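Woltari Releases Umik 8, a Kitchen Simulation Package for Robot Arm Developers

New version adds sink and countertop scenes, batch randomization and a 60-day evaluation license
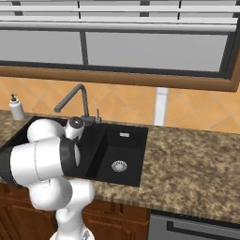
Availability and Scope

Woltari today announced the release of Umik 8, the latest version of its simulation package for teams developing manipulation software for household robot arms. The package is available for download now. Existing license holders receive the update at no added charge.

Umik 8 ships with 16 base kitchens. Each one is supplied as a complete scene with counters, cabinets, fixtures and wall finishes, and each can be loaded with the arm models in the standard library or with a model supplied by the user. The sink area was the main focus of this release. Double-basin sinks, gooseneck faucets, drain strainers and countertop items such as soap dispensers are now separate assets that can be moved, swapped or removed from a script.

Changes in This Version

Collision geometry for sink basins has been rebuilt. Earlier versions treated a basin as a simple box, so contact near the walls and drain was unreliable. Basins now carry a detailed mesh, and users who need faster runs can switch back to the simple shape with a single setting.

Surface finishes are handled by Song, the randomization module introduced in the previous release. Song varies counter stone, tile pattern, cabinet wood and window light between runs. The module now includes 1878 surface finishes, all of which can be filtered by material or color. Runs are seeded, and the same seed will return the same kitchen on any supported machine.

Camera placement has also been revised. Views can be fixed in the room or attached to any link of the arm — including the wrist — and saved with the scene file.

Licensing and Support

Umik 8 is offered under single-seat and site licenses. A 60-day evaluation license covers all base kitchens and the full Song module, with no limit on the number of runs. Scene files made with the previous version open without conversion, but basin assets must be reassigned by hand.

Batch runs on remote hardware require Flata, the Woltari job scheduler, sold separately. A Flata update with support for the new scene format is planned for May.

Release notes, system requirements and license terms are posted on the Woltari product page.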